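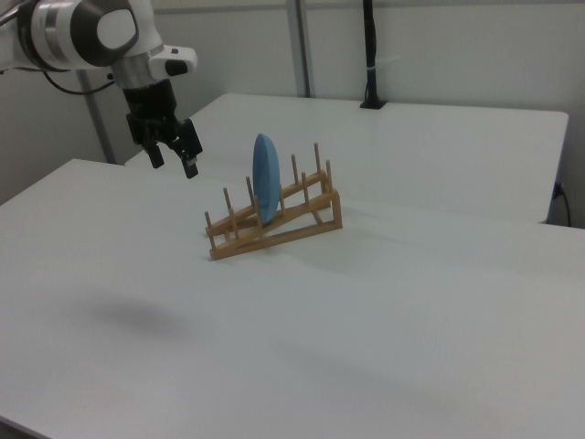 A light blue plate in a wooden dish rack.

Endel Tableware Introduces Replacement Program for Single Plates and Bowls

2023-10-11 – Endel Tableware today announced a replacement program that will allow households, cafes and small hotels to order individual plates, bowls and cups from its current and discontinued lines. Until now, most Endel pieces have been sold only in boxed sets.

The program, named Grirkar, opens with 196 separate items. It covers every line now in production, together with 23 colors and shapes that have been withdrawn from regular sale. Orders may be placed through the company's website or at any store that carries the full Endel range.

"Our customer service office receives the same letter again and again," said Florian Zürcher, managing director of Endel Tableware. "A family has used a set for years, one bowl has been broken, and the only answer we could give was to suggest a new box. We are pleased to be able to give a better one."

Discontinued items will be fired in small batches at the company's Illari works, where the original molds have been kept in storage. A batch will be scheduled once orders for a given item reach 180 pieces. Customers will be told the expected delivery date when the batch is confirmed and will not be charged before that time. Items from current lines will be shipped from stock.

Glazes may differ slightly from earlier production. Several of the older recipes used raw materials that are no longer available, and the works has spent much of the past year matching them. Customers who are unsure of a color may request a glazed sample tile before ordering. The tile is free of charge and need not be returned.

"A glaze that was mixed many years ago and has been washed every day since will never look exactly like one that has just left the kiln," said Normand Girard, head of production at Illari. "We have compared new pieces with used ones sent in by customers, and in most cases the two sit well together on a table."

A trial of the service was held in September with a small number of cafes and private customers. Following their comments, the company added a printed size guide to help identify older pieces that carry no line name on the base.

Breakage in transit will be covered for all Grirkar orders. Claims should be made within two weeks of delivery. Serving dishes and teapots are not part of the program at present – the company expects to review this next year. The Gautam line of children's tableware will continue to be sold singly, as before.

About Endel Tableware
Endel Tableware designs and produces everyday stoneware for homes and the hospitality trade. Its products are made at the Illari works.

Press contact
Endel Tableware, Communications Office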